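Ticket: Table in corner rocks and won't sit level
Opened by: Kanini Koech
Location: Stiritz room, Gususstead
Status: open, waiting on parts

6/6/18

Hi all, me again with the white table! I know I closed the last ticket on this one and said it was sorted, but it's come back and it's driving me up the wall. If you lean on the front left corner the whole top dips and then knocks back up. Anything round goes for a wander. I put a lemon down on it this morning, turned round to get a plate, and the lemon was on the floor by the time I turned back. Same thing twice more after that (same lemon, slightly bruised now, sorry lemon).

What I've tried so far:

Wound all the feet right in and then back out again until they touched the floor. Better for a bit, then the front left one worked itself loose again.

Folded card under the loose foot. Fine until somebody mopped.

Pulled the table out from the corner and tried it in the middle of the room. It still rocks there, so I don't think it's the floor, or at least it's not only the floor. Pushed it back afterwards as it's in everybody's way otherwise.

Swapped the front left foot with the back right one. The wobble stayed at the front left - so the foot itself is probably all right and it's the threaded bit up inside the leg that's gone.
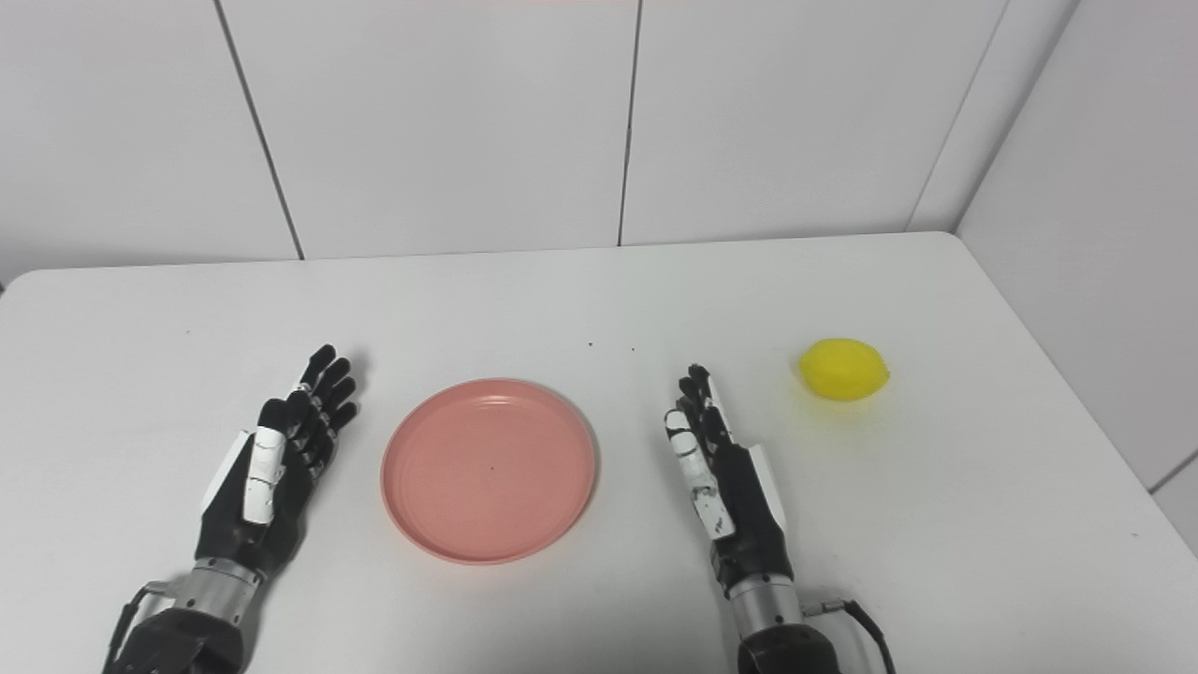 Corner table, pink plate in the middle and the lemon off to the right.

The plate stays where it's put, so it's no use at all for testing. I've gone over to the lemon for everything. Valdis Vaher lent me a spirit level but it's only a little one and the bubble sits more or less in the middle wherever I lay it, which doesn't match what the lemon is telling me.

Reply from Miroslava Baláž:
Is it one of the Pornum tables? We had 3 of those with the same trouble back in October and it was the insert in the leg every time. You can wiggle it with a finger once the foot's out.

Reply from Kanini Koech:
Yes, Pornum! And yes, just had the foot out and it wiggles like a loose tooth. Mystery solved, I think. Do we have any spare inserts or do I need to order? Wekesa Were thought there might be a bag of them in the Rweyemamu cupboard but I've been through it and only found nearly 200 of the wrong size.

Reply from Miroslava Baláž:
Order 2, and I'll bring the rubber mallet up when they arrive. Don't glue it in the meantime please.

Reply from Kanini Koech:
Ordered. Card's back under the foot for now - please don't mop it!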